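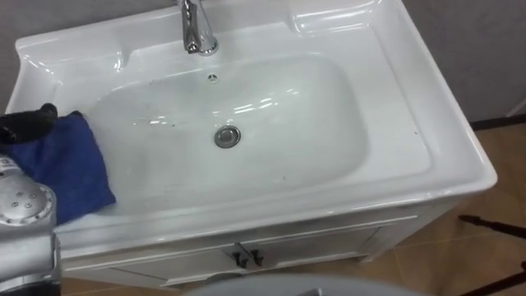

Photo: Birsen Ersoy

Sunday, September 22, 2019

Basin day again. Tülin swears by the blue microfibre cloth and says it needs nothing but water. I have heard that before, about a sponge. There are dark specks all over the bottom of the bowl and a grey film up the sides, and I don't see how a cloth on its own is meant to shift that. The tap is shiny enough, so of course everyone thinks the whole thing is clean.

Then there's the Potari powder, 180 for a tub that size, which promises a result in 5 minutes. Five minutes of what? The label doesn't say. I've put it back under the sink.

The moulded soap dish is another daft idea - soap sits in it and goes to jelly. Bar soap is banned until October. Must ask Tülin if she ever does the rim, or only the bowl.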